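Notice to the Residents of Lower Voyle

The Office of Boundaries wishes to inform all residents that the village of Lower Voyle was, on January 5, 2022, found to be absent from the county map. The omission was reported by Mrs. Mabli Kneath, who had written to this Office regarding a drain.

An inquiry was opened the same morning under Inspector Tavion Ostrowski. He established that 751 persons were living in the village, that they had paid their taxes in full, and that the money had been credited to Serkeck, a parish with no inhabitants and a very fine library.

Residents were invited to state their wishes. Mr. Italo Fontana asked that the village be restored to the map at once. Mrs. Kneath asked again about the drain. A petition bearing 600 signatures requested that the village be left off, on the grounds that the mail had improved.

The Office considered the petition for 2 days. It was noted that an unmapped village could not lawfully be refused anything, there being no form on which to refuse it. It was further noted that Inspector Ostrowski had taken a room above the bakery and had stopped returning the Office's calls.

Deputy Inspector Wyn Prosser was accordingly sent from Bullbridge to bring him back. Her only report consisted of the words "Following him now. Very pleasant drive."
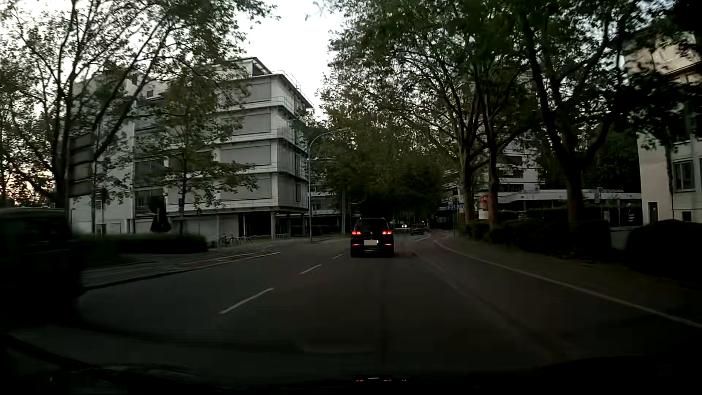

The road ahead, with a dark SUV in front.

The Office has received nothing further from either officer. Both continue to draw their salaries, which are paid to Serkeck.

Residents are advised that the drain will be inspected in July.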